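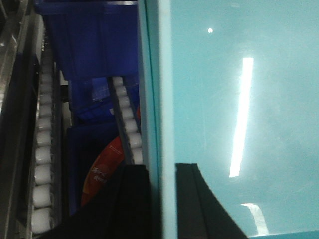 SPEAKER NOTES: LIVING WITH A SORTING LINE

Home | Talks | Notes | Archive | Contact

Welcome everyone, find a seat, and thank Padmavathi Suvarna for setting up the projector. (Pause. Let the people by the door sit down.)

I started in sorting in 1994, at Skokavby, when we had cardboard trays and a long table, and I loved that table more than was sensible. So when I talk today about panels, bins and rollers, please understand that I'm really talking about housekeeping. Start with shiny surfaces. A glossy panel throws every lamp in the building right back at you, and if you're trying to spot a smear under that glare you'll be there until December. Move your head, move a lamp, look at it sideways, and then wipe.

Now to steel. A rail over the bins gets leaned on, bumped and rubbed with whatever rag is closest, and after a while the scratches tell you where people's hands like to go. I used to fuss over scratches. These days I fuss over the fold along the lower edge, where dust likes to settle. 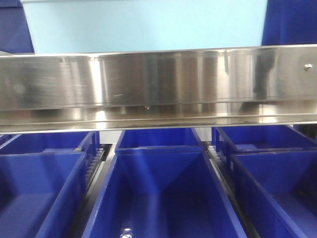
My rule for bins is one color and one shape for the whole line, set side by side with the rims neat. Tariq Sial argued with me for two years about this (he wanted a color for each customer, bless him) and then he ran the Odero job and had to borrow bins from the next line over. We've agreed ever since! Sloped walls are kind to your knuckles, too, when you're reaching for the last small thing at the bottom.

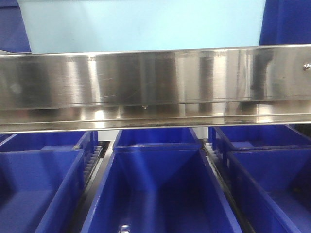 And do check your screws. Mirjana Softić goes along the rail with a flashlight at the end of her shift, and she has taught me to look at the little ones near the seam as well as the big ones at the end. Slow down on this part — people always want to write it down.

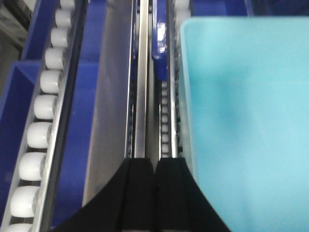

Trostadell Talks, April 2025, Issue 2

Last come the rollers. White ones show dirt sooner, and I count that in their favor. Clean the gaps with a soft brush, turn each roller by hand as you go, and keep the brush out of any chain. Then take questions, and remind everybody that the coffee is in the hall.

1141 shares | 2 comments

Sohail Rajput: Lovely talk. What kind of brush do you use for the gaps?

Boonsong Klinhom: We still have the cardboard trays at Lie. Come and visit them!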